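Reading the University Budget
Handout 3: Where Teaching Money Goes

This handout goes with the third session of the course. Bring it with you, along with the operating budget you picked in week one. If you have not picked one yet, use the Drorkbridge summary in the course folder.
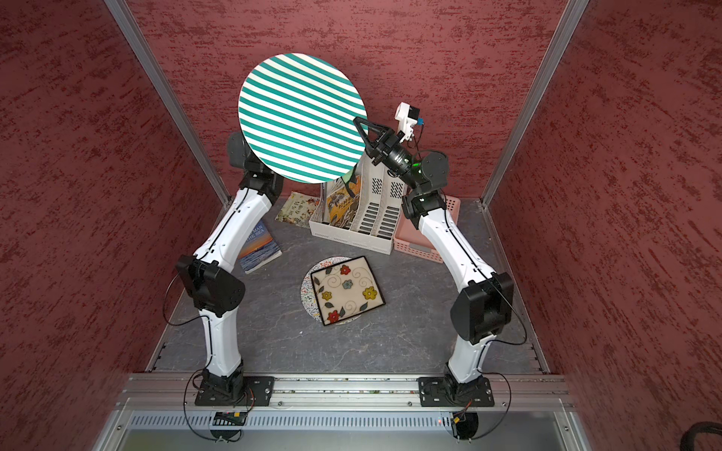

Lorna Cruzado
Lecturer, Higher Education Policy

1. Operating and capital money

A university normally keeps at least two sets of books that matter to us. The operating budget pays for things used up during the year: salaries, heat, library subscriptions, software licenses. The capital budget pays for things that last, such as buildings and large equipment.

Newspaper stories often mix the two. A headline about a new residence hall next to a headline about canceled courses makes it look as if one paid for the other. Sometimes it did. More often the building money came from a restricted source and could not legally have been spent on instructors. Before you say a university chose buildings over teaching, find out which fund the money came from.

2. Restricted and unrestricted funds

A restricted fund has conditions attached by whoever gave it. Endowed scholarships are the usual case. An unrestricted fund can be spent on whatever the governing board approves. Tuition is mostly unrestricted, and so is the general part of the government grant.

Work through this case in your group. Drorkbridge receives a gift for a chair in marine law. The gift covers the professor's salary and nothing else. Who pays for the office, the teaching assistant and the added library costs? Remedios Layug's article (reading 2) calls these "trailing costs." Note how she separates the ones that stop if the chair is vacant from the ones that do not.

3. Cost per student

This figure gets quoted more than any other, and it is easy to get wrong. Three things to check:

Who is in the bottom number. Headcount treats a student taking one evening course the same as a student taking five. Full-time equivalent does not.

What is in the top number. Some reports include research spending and some leave it out.

Which year. Enrollment is usually counted in the fall and spending is reported at the end of the fiscal year, so the two may not line up.

Suppose a department has 86 students by headcount, and 14 of them are part time. Treat each part-time student as half. The full-time equivalent is 72 plus 7, or 79. Divide the same spending by 86 and then by 79 and you get two different answers, both of them correct. State which one you are using every time.
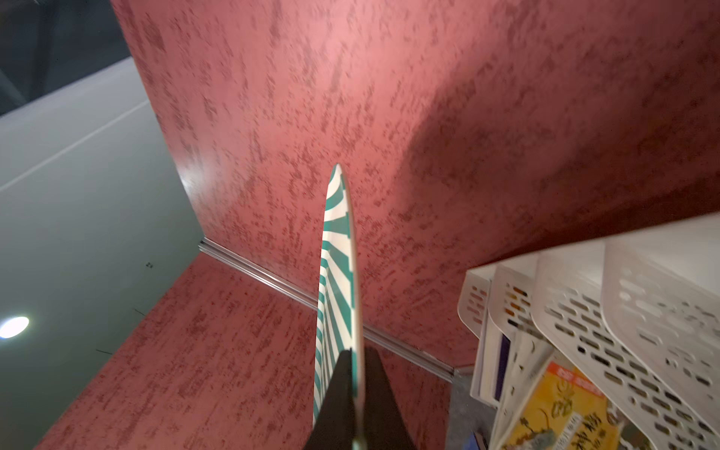 Small classes are the next thing people point to when a budget is tight. A seminar with 8 students looks expensive beside a lecture hall, and a dean under pressure will be asked to explain it. The explanation has to be specific. What do the students do in that room that they could not do in a larger one? Who grades the work, and how long does it take? When you look at a budget line, remember that one total can cover very uneven parts, the way the red panel in the picture above is bright and a little pink on the left and center and in broad shadow on the right. A faculty average hides the same kind of difference. Ask for the department figures, and if you can get them, the course figures.

4. Shared services

Most universities charge departments for central services like payroll and computing. The charge may be based on floor space, on staff numbers or on a share of revenue. Each method helps somebody. Floor space is hard on the sciences and the fine arts. A share of revenue is hard on any program that is growing. Efren Enriquez will take this topic in the second hour and has asked that everyone read the Dalisay report first, including the appendix on space charges.

5. Short assignment

Write two pages on one claim about university spending from a newspaper editorial or an opinion piece. Quote the claim, name the fund or funds involved, and say what document would settle the question. You do not have to find that document. The paper is worth 10 percent of the course grade and is due at the last session in March.

Papers go to Kenneth Gatchalian in the department office before 4 p.m. Put your section number on the first page.

Readings for next time

Mỹ Âu, "Tuition and the Public Grant," pages marked in the course pack
Dalisay report, chapter on faculty workload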